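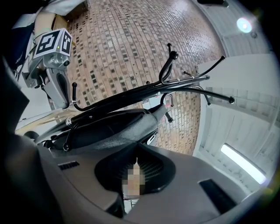
Figure 2. Black tubular coat rack with ball-ended hooks, in use at a Rekbridge dwelling. A dark grey fabric item rests over the lower part of the rack.

4.2 Entryway storage and the freestanding rack

The Penora survey recorded 948 storage points in the entryways of rented dwellings at Lallska and Rekbridge. A storage point was defined as any hook, peg, shelf, or rail on which a resident could leave an outdoor garment or a bag without opening a door or drawer. Of the dwellings visited, 129 had at least one rack with multiple arms, and these form the basis of the present section. Wall-mounted rails and single door hooks are treated in Section 4.3.

Racks of the type shown in Figure 2 are made from thin tubes bent into long curves and joined with small fittings. The arms spread outward from the joined tubes, and a second group of shorter hooks hangs beneath them. This arrangement gives the user a choice of heights and reaches. It also means that the hooks compete with one another for space: a garment with any bulk placed on a short hook will cover its neighbors, and the number of hooks a rack offers is therefore a poor guide to the number of items it can hold.

Residents described the long arms as the place for coats and the short hooks as the place for “everything else.” Observed use was less orderly. Soft items were often laid across several arms or hooks at once instead of being hung from a loop or collar. We coded this practice as draping. Draping was more common for padded garments and bags than for light jackets, and several residents at Rekbridge told us that they draped an item when they expected to need it again the same day. A smaller group said that the hanging loop had torn or that the garment had never had one.

The shape of the hook end was raised by residents without prompting. A rounded knob was generally preferred to a plain cut tube, as it was considered less likely to mark a collar or push through a knitted fabric. Some residents noted a drawback — bag straps with a narrow loop would not pass over the knob and were left on the floor beside the rack. The Kingi classification, which sorts hooks by length and angle only, does not capture this difference. We therefore added a separate field for the hook end to the recording sheet in March, and dwellings visited before that date were coded again from photographs.

Placement near a wall affected use as well. Where a rack stood close to a wall, the arms on that side were harder to reach and tended to hold items that residents described as out of season. Turning the rack was mentioned as a remedy but was seldom done, since the loaded arms would catch on the wall or on a nearby door frame. For the purposes of the analysis, arms facing a wall were counted as available storage points — a decision that may overstate the usable capacity of the smaller entryways at Lallska.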